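The Second Sleep of Rornwood
By Idalina Vieira

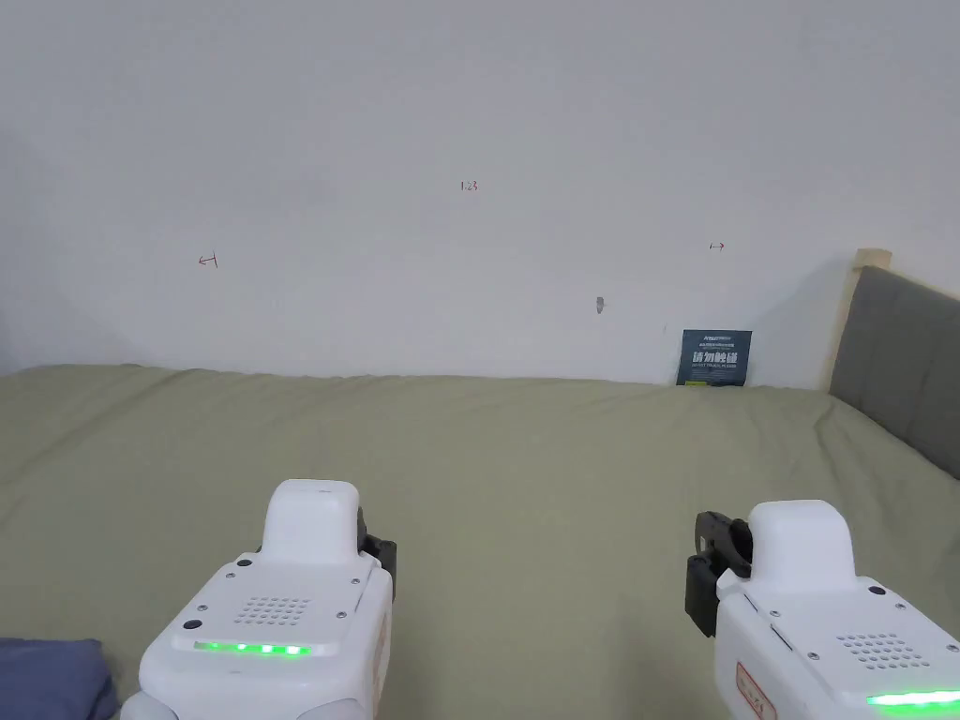

My grandmother went to bed at eight in the evening and woke at midnight. She ate a piece of bread, prayed, repaired a sock, and slept again until the animals wanted her. When I was a child I thought she was ill. Many years later I read that before electric light a large part of Europe had possibly lived in this manner, with two sleeps and a quiet hour between them.

In Rornwood, the valley where I moved four years ago, some people still do it. Gülizar Baysal worked 11 winters in the bakery and never lost the habit of waking at one. "In the beginning I was fighting," she told me. "I was looking at the ceiling and making accounts. Now I get up and write letters." She has kept the copies of 122 of them, most of them to her sister, who answers by telephone and complains about the handwriting.

Jérémie Vidal, the retired school doctor, is less in love with the idea. He reminds me that many patients who wake in the night are simply tired people, and that a beautiful history does not cure them. He advises them to leave the bed, keep the lamp low and not look at the clock. For the mattress he has no opinion, although everybody asks him.

I tried it myself through February. The first week was terrible and I was rude to my neighbors. In the second week I began to wake at two without anger, and I sat in the kitchen with my coat on, listening to the refrigerator. I read a whole novel of 330 pages in those hours, which I had carried from apartment to apartment since I was a student.

In March the evenings became lighter and I could not go to bed so early anymore. Gülizar says I should begin again in October.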